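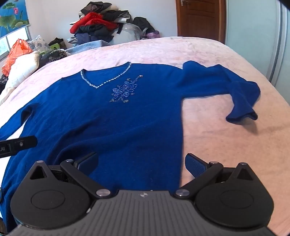

Wool wash trials, notebook 3 — July 2019

Print this entry | E-mail this entry

Behind on writing up, doing it all at once. Swatches from the Halvorsen yarn (navy and grey) and the Dollier merino blend went through the cool soak Friday arvo. Same dose of Wedier wool wash for both. Dollier relaxed a bit widthways, length fine. Halvorsen hasn't moved. Colour in the water from the navy — more than I'd like. Second rinse was paler but not clear.

Swatch 87 is missing its tag. Think it's the grey, washed before the dosing was changed. Don't use it untill Waltraud has looked.

Embellished knits: still no proper method. Beaded neck trims and sequin motifs are a pain, thread goes before the yarn does. Blue V-neck with the silvery trim is the sort of thing I mean. For now: inside out, mesh bag, no wringing, dry flat on a towel. No steam anywhere near sequins, they curl. Want to try a cotton press cloth at the lowest setting but only on offcuts.

Blocking boards — the Brerkus one has warped in the corner by the window. Pins won't hold. Turned it round, ok for small pieces.

Water meter read 1362 at lock-up. Please write it down every time, last two entries are blank and I can't work out litres per load without them.

To do
— re-soak navy with a colour catcher
— order pins (rustproof this time!!)
— ask Waltraud Rieger if the August slot on the big dryer is still ours
— find the other measuring jug
— label the spray bottels

Print | E-mail to a colleague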